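# Are "balanced" dice worth paying extra for?

**Uliana Panasiuk**

My game group meets on Thursday and one player has talked half the table into replacing our cheap dice with a "precision" set from a shop called Brusport. The page says every die is balanced and tested. Tested how? It doesn't say. I've rolled the same bargain dice for years and never noticed anything off, but I also never wrote anything down.
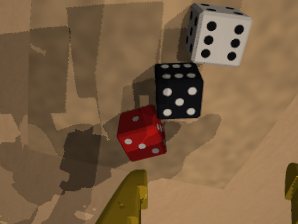

He says the salt water test proves ours are bad. I floated 3 of them in a glass and one kept showing a five, so now I don't know what to think. Is there a test I can do at home that means something?

**Thaweesak**

Salt water tells you the weight isn't perfectly centered. It doesn't tell you whether that matters once the die is bouncing across a table, and plenty of dice that float funny roll fine. I wouldn't throw one out over it.

Roll and write it down. Most people quit at 100 rolls, and that's too few to catch anything but a badly loaded die. In 100 rolls a fair die can easily show 22 sixes. Do 500 per die, same surface, same cup, and tally each face. You expect a bit over 83 of each. If one face comes in at 120, I'd start to believe your friend.
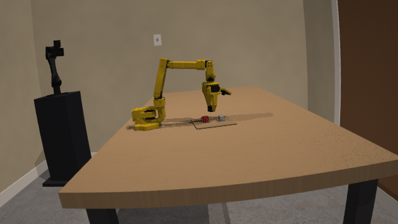 *Small dice on a wooden table.*

Decide how many rolls you're doing before you start. People stop when the numbers look the way they wanted. And test the expensive set too, or you've learned nothing about whether it's better.

**redura200**

just buy the good ones, they feel nicer and cheap ones are all junk anyway. mine have been great, way more sixes

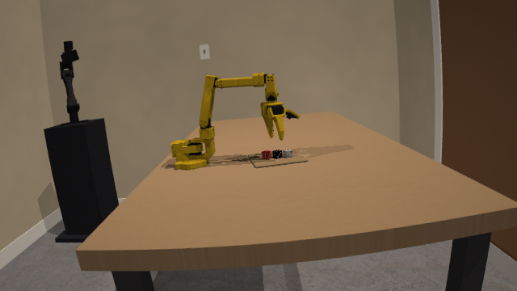

also get a tray so they stop going on the floor

**Thaweesak**

"Way more sixes" would be a reason to send them back.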